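# The Account Named Dosia

The password for the account named Dosia was due to expire at midnight, and the only person who had ever known it was now raising alpacas in a part of the state with no cell service.

I learned this at four in the afternoon from a spreadsheet. The spreadsheet had a column called Owner, and in most rows the owner was a person, or a department, or at least a person who had once belonged to a department. In the row for Dosia it said "ask Dosia."
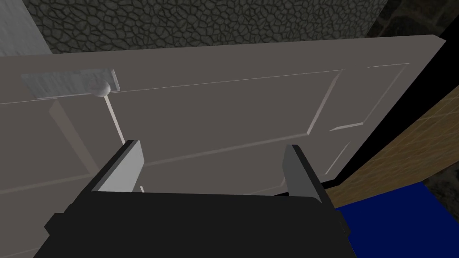 **What is a service account?**

A service account is a login that belongs to a program instead of a person. The program uses it to open files, talk to databases and run jobs overnight, and its password has to be changed in every place the program keeps it. 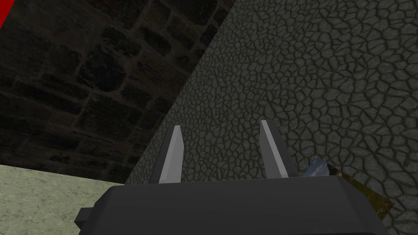
*Fiction by Kyriaki Stefanou · August 2022*

I had been at Lesitz for one summer. We sold freight scheduling software to companies that moved gravel, and my job was to make the passwords expire. Before me the passwords had lived forever, like certain sharks. Then a large customer sent over a security questionnaire with a box on it, and the box could only be checked by a company whose passwords did not live forever, and so I was hired.

I wrote a policy. It was nine pages long and I was proud of the footnotes. All passwords would be replaced every 147 days, a figure I had reached by splitting the difference between what the auditors wanted and what the developers said would cause them to quit. Everyone signed it. Naseri, who ran operations and had been there since the servers lived in the coat closet, signed it without reading it and handed me back my pen.

"You'll want to leave Dosia alone," he said.

"Is Dosia a person?"

"Dosia's an account."

"What does it do?"

He thought about this for a while. He was a man who respected a question enough to stand there in silence with it.

"Stuff at night," he said.

I did not leave Dosia alone. There was no footnote for that. I put the account on the list with the others, gave it the same date as the others, and sent a reminder to its registered mailbox, which forwarded to a mailbox that forwarded to the alpacas.

So, four in the afternoon. I went to see Clevel in development, who was eating cereal out of a mug.

"What happens if Dosia stops working?" I said.

"Billing, probably."

"Billing stops?"

"Or starts. I've never seen it not running." He chewed. "There was a power cut once and it came back on before the lights did."

"Can we look at the script?"

We could look at the script. It took us an hour to find, in a folder called OLD_do_not_use, inside a folder called NEW. It was more than 1000 lines long and had one comment, which read *sorry*. Clevel scrolled down slowly with his spoon in his mouth. From time to time he made the noise of a man walking past a car accident.

"It reads the gravel weights," he said. "Then it emails them to itself. Then it opens the email."

"Why?"

"To get the weights."

The password was in there too, of course, written out in plain text on line 200, a nice round place to keep it. I won't say what it was. It was the name of an alpaca, which told me the retirement had been a long time in the planning.

"Great," I said. "So we pick a new one, put it here, done."

"Here and wherever else it is."

"Where else is it?"

Clevel made an expansive gesture with the mug that took in the office, the parking lot and the greater metropolitan area.

My policy had a section on this. Section four said that every service account should have an inventory of its dependencies, kept current by its owner. I read section four again at my desk and found it well written. Then I turned on logging for the account and sat there watching it sign in. It signed in to the database. It signed in to the mail server. It signed in to a printer on the second floor, printed nothing, and signed out. At five-fifteen it signed in to the building's thermostat and raised the temperature by one degree, and down the hall I heard someone say, "There it is," and take off a sweater.

By eight I had most of a map. Naseri came by with his coat on and looked at it over my shoulder.

"You forgot the gate," he said.

"What gate?"

"Parking gate. It lets you out after seven."

I added the gate. He looked at the map some more. I had drawn it on the back of page six of the policy, where there was a lot of white space owing to a table I'd been asked to remove.

"There's a procedure for an exception," I said. "Section seven. I could file for a delay. It needs the signature of the account owner."

"Ask Dosia," Naseri said, and took his coat off and sat down.

We did it together. He read out the places and I changed the password in each, and Clevel, who had gone home and been let back in by the gate, fixed the script so that it read the new one out of a vault like a grown-up program. The printer refused anything longer than eight characters. We discussed the printer for some time – there were principles involved, mine mainly – and then Naseri went upstairs and unplugged it. 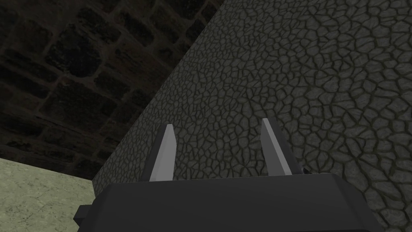

*A pair of fingers, upright, with a wide gap between.*

At midnight the old password died. I had the log open. For a minute the account did nothing at all, and I had time to think about gravel, and about whether there was any kind of work available on an alpaca farm for someone with strong opinions on authentication.

Then it signed in. Database, mail server. It emailed itself the weights and opened the email. It tried the printer, failed, tried again, failed, and carried on with what I felt was a certain coldness.

"Huh," Clevel said, and went to look for more cereal.

I filled in the Owner column. I put Naseri. He leaned across me and deleted it and put me. I wrote a paragraph for section four about how the inventory had been completed in line with policy, and I took out the sentence about the printer, then put it back in as a footnote.

The gate let us out at half past twelve. It went up halfway, stopped, seemed to consider the matter, and went up the rest of the way. Naseri rolled down his window.

"July's the payroll one," he said.

"July's over."

"Next July. It only runs the once." He was already pulling out. "That one's called Kevin."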